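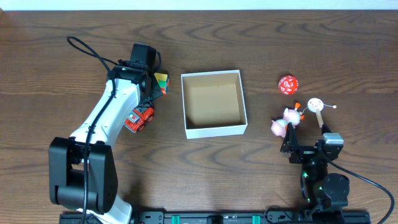

Toys-to-box, two-arm setup, box still empty.

Thursday, November

Recording with both arms on the rail. Task is to put every toy in the white box, left arm taking the cube and truck, right arm taking the pigs, the red ball and the drum.

Got 24 episodes before lunch and kept 21. Two were dropped for lag on the right leader, one because I reached in too early. Mio drove most of them.

The drum is the slow one. Grasp by the handle only, the strings catch if you go for the face. Ryota wants the start positions shuffled more between takes, so swap sides for the truck and the pigs after lunch.

To do: retighten clamps, relabel episode 2, copy everything to Stiterow before Struan starts training.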